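Talk notes: Getting a living room ready for a small party
Riswood evening series, April

(Let people find a chair first. Thank them for coming out, and mention that the tea at the back is for everybody.)

Good evening, and welcome. I want to talk tonight about the room you already have, the one with the cables and the plant and the cupboard that won't quite shut, and how to make it ready for guests without wearing yourself out before the first of them rings the bell.

I kept a notebook through all the parties I helped with on Csizmadia Street, and it runs to 437 entries, most of them very dull (tape, more tape, where did the scissors go). What comes up again and again is that people start with the decorating. They blow up balloons at breakfast, and then they spend the rest of the day stepping over them while they try to vacuum.

So my first piece of advice is to clear before you decorate. Put away what lives on the floor, give the wall of cupboards a wipe, move the drinks somewhere with an edge to it, and only then get out the bag of balloons. I allow 20 minutes for the clearing, and I set the kitchen timer, or I'd still be there reading old magazines!

(Pause here. Ask who has a party coming up. Somebody always does, and it's nice to hear about it.)

Next slides, both together. Leave them up while you talk.
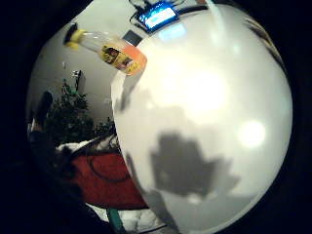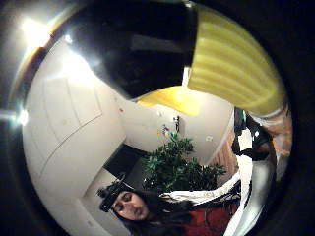

Plants are a question I get at every one of these evenings, and my feeling is that they should stay in the room if they possibly can. A room with its plants taken out looks as if the owners are moving. A good leafy one, with dark glossy branches spreading out against a white wall like the one on the second slide, gives you most of your decoration for nothing, and you can build the rest out from it. I'd keep ribbon off the leaves, though, and I'd water it the day before so the saucer isn't brimming when people start brushing past.

(If there's time: the story of the Samel punch bowl. If there isn't, skip straight to questions.)

The handout is the Flillness checklist, two pages, and you're welcome to take one for a neighbor. Cross out whatever doesn't suit your house. I cross out the part about place cards every single time, and my guests have always managed to sit down.

Questions now, and then the chairs need to go back along the wall before we lock up.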